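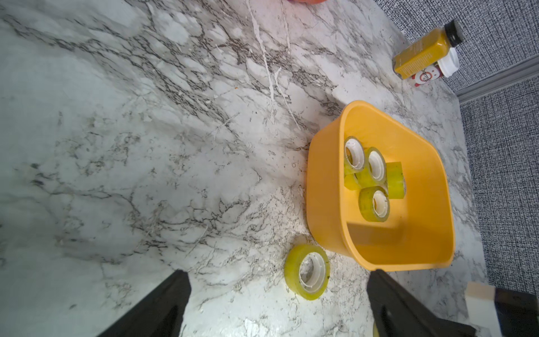

Filed under: Wallet Guides > Getting Started > Backup and Limits

4. Backing up your Predutia wallet

You have now installed Predutia and picked a name for your wallet. Laine Lill on our support desk has seen 271 wallets called "Wallet," so if yours is called something else, she thanks you.

Set aside half an hour for this section. Most of it is handwriting.

4.1 Writing down the recovery phrase

1. Close any screen sharing, video calls and remote desktop sessions. Your coworkers are lovely people and should not see this.
2. Open Settings, then Security, then Recovery Phrase. Enter your PIN.
3. Tap Reveal. Words appear in four rows. Copy them onto paper from left to right, top row first.
4. Tap Check My Copy. The app asks for several words by position. Type them from your paper and resist the urge to scroll back.
5. Tap Done. The phrase is hidden again and the red banner on the home screen goes away.

Note: Spelling counts. If a word looks odd to you, copy it the odd way.

CAUTION: Do not photograph the phrase, email it to yourself or save it in a file named "not my passwords." Anyone who has the words has the money. We can't reverse a transfer, and neither can the very confident person who messages you offering to.

4.2 Storing the paper

Make a second copy and keep it in a different building. A sealed envelope is fine. Writing BITCOIN on the envelope is less fine.

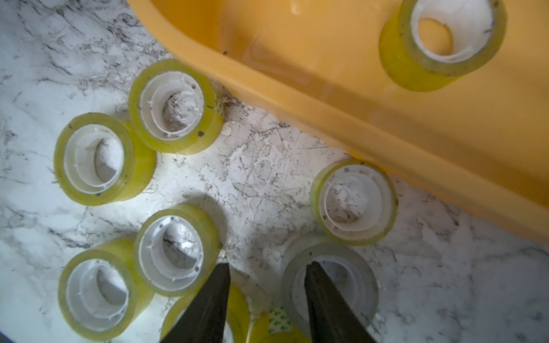
If you use a safe deposit box, check who else is allowed to open it. Boris Michalík, who wrote the first edition of this guide, would like it known that former spouses often remain on the form.

4.3 Setting a daily limit

1. Go to Settings, then Limits.
2. Enter an amount in your home currency. New wallets start at 1000.
3. Choose what happens when you reach it: Block or Ask for PIN. Block is stricter. Ask for PIN assumes that you at two in the morning can be reasoned with.
4. Tap Save, then confirm with your PIN.

Lowering the limit works right away. Raising it takes until the following day, and support can't speed that up, however nicely you write.

Note: Network fees count toward the limit. If you try to send exactly the maximum, the app will refuse and show error 110. Send a little less.

4.4 Testing the backup

Do this before you move in any sum you would miss.

1. Install Predutia on a second phone.
2. Choose Restore, not New Wallet.
3. Type in the words from your paper.
4. Compare the balance and the wallet name with the first phone.
5. Remove the wallet from the second phone under Settings, Erase This Device.

CAUTION: Look at which phone you are holding before step 5.

If the restored wallet shows a zero balance, wait for the sync bar to finish. If it is still zero, two words are probably swapped. See section 9, Restore Problems.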